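**Temside draining tray, stainless steel, bought August, still going**

I've been meaning to write this one up for ages, so apologies to the two people who asked! We did the kitchen over last summer and ended up with a sink but no drainer (my fault, I chose the sink), and I spent a silly number of evenings looking at trays to go next to it. Wooden racks go black at the feet in our house and the plastic ones get that pinkish film, so it was going to be steel or nothing.

The Temside came from Bakke and cost me £33. Their other one, the Zollar, is £109 and as far as I could tell you're paying for a nicer box and a little spout. My friend Ronja Solberg has the Zollar and says the spout dribbles anyway.

First impressions were good. It's got a proper raised rim the whole way along the sides I use, and long ridges that keep the glasses up off the puddle. Pint glasses, mugs and the good knives all sit nicely. Small espresso cups wobble a bit if you put them down half on a ridge and half off, so I lay those on a folded cloth instead.

It is VERY shiny. Lovely for a week and then you start seeing every water spot, because we've got hard water here and it dries in rings. A wipe with vinegar sorts it, left for 30 minutes if I've let things slide over Christmas (I had).
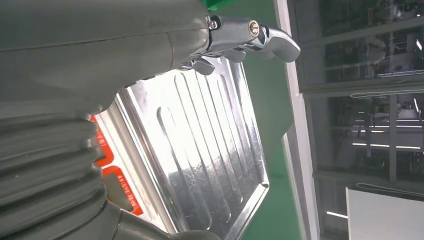
The other thing to mention is stickers. Steel kitchen stuff always seems to come with labels glued on like they're structural, and I'd get them off before it goes anywhere near hot washing up. Warm the label with a hairdryer, peel slowly from a corner, then a dab of cooking oil for the gluey bit. Don't go at it with a scourer like I did, I've got a dull patch now and it annoys me every morning.

It's also noisier than I expected. Put a pan down in a hurry and the whole house knows about it. I stuck four felt pads underneath and that took the edge off, though they need replacing now and then.

Four stars from me. I'd buy it again at £33, probably not at much more.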